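Support > Capture kits > Open tickets

Friday, January 12, 2018
Posted by Kirstin Farquharson

Ticket: right gripper drops tracking, Postetti set. Lost 7 takes out of the morning batch. Left is fine. Target's still 1000 examples for Rostbridge so need this sorted.
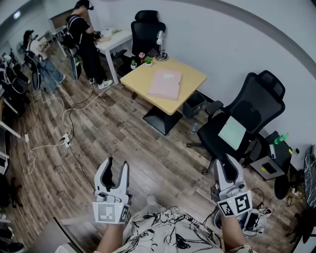 Category: Hardware / Tracking

Markers clean, both grippers. Swapped cables, no change. Restarted the recorder, worked for 2 takes then same eror. Folder is on the yellow table.

Tried next:
1. Slower starts, fingers open, hold 3 seconds before moving. Bit better.
2. Checked the gripper view while leaning in over it. Pad and slot in view, other marker readable.
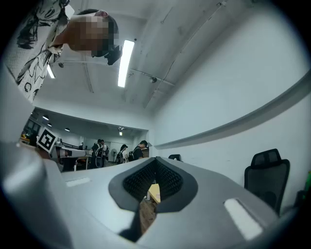 3. Re-ran calibration w/ MacLeish profile. Waiting on the log, will add it here. Dont delete the bad takes yet pls.

Contact support | Back to top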